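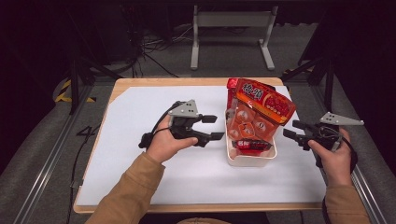 Gripper kit evaluation, bench notes
15th August
Station 4

Kit on trial: Landeg pair, two hand-held grippers with marker plates and cables, supplied through Nudberg. The Venis pair was returned in April and its notes are in the previous book. Gridine has quoted but sent no hardware yet, so no entry for them.

Question for today is whether the Landeg pair can be used for the snack packing task as it stands, or whether we need to ask for different finger pads before going further. Task is the usual one: soft bags and small packets in and out of an open-topped container, two hands, seated operator.

Setup

White sheet on the table, both cables led back past the wrists. Plates seated by hand and checked for play. Left plate had a trace of rotation at the mount. Tightened, checked again, none felt. Zero position set with jaws fully closed on both sides before the first take. The supplier sheet asks for a zero after every power cycle. I also repeated it after the break.

Tracking log set to discard any take with a plate lost for more than 3 seconds. That limit is ours and can be moved.

Handling

Grip force at the trigger is light. Wrist load is acceptable with the elbow supported and less so when reaching over the container wall, where the plate end wants to tip backward. Venis was better balanced but had more slack in the trigger, so small openings were hard to hold. On balance I prefer the Landeg trigger.

Cable exit is the weak point. With the cable running past the wrist it drags on the sleeve whenever the hand turns in. A clip on the forearm would fix it. Kit has none.

Pads

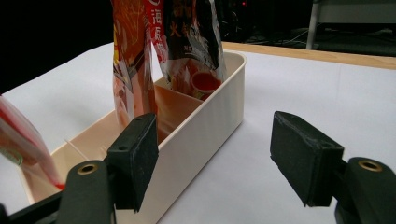
Pads and brass inserts, left and right, with the organizer box beyond.

Pad edges are scuffed. I have no record of their state on delivery, so I can't put a wear rate on it. Mark a fresh set before the next session and log the edges at the start and end.

Pad grip on crinkled film is good if the bag is taken by the sealed end. Taken across the middle, the contents shift and the bag turns in the jaws. Same result left and right. Small packets lying flat are slower, as the pad tips are thick and need a second try to get under the edge. A thinner tip would help here. Nudberg lists one as an option, price not given in the quote.

Inserts: no movement by hand. Thread size still to be confirmed with the supplier before we make our own pad blanks.

Container work

Tall packs standing on end limit how far the jaws can open inside the container. Working order that gave the fewest collisions: tall packs out first, then the small items at the base. On the way in, reverse it. Both hands inside together is possible but the plates come close and the log shows short dropouts on the right plate. All were under the limit, so no takes lost to it.

Numbers

Takes logged: 187
Frames in the longest take: 900
Takes discarded for plate loss: 3

The discards were all from reaching across the body with the left hand. Operator habit as much as kit. Will add it to the instruction sheet.

To do before the next session

1. Ask Nudberg for the thin-tip pads and a spare set of the standard ones, with lead time.

2. Make two forearm clips for the cables. Printed is fine for the trial.

3. Repeat the two-handed sequence with one bag laid flat on the sheet while the other hand works in the box, and compare dropouts by side.
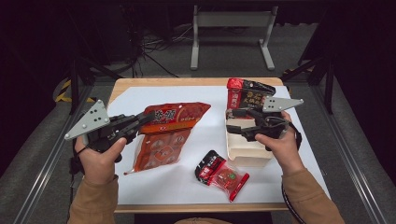 4. Check the left plate mount again at the start and at the end. If it has loosened, thread lock and note it as a fault against the kit.

5. Chase Gridine for a loan date. Without one I would close the comparison on two suppliers.

Provisional view: usable for this task with the standard pads, provided the cable is dealt with. No purchase request until the thin tips have been tried.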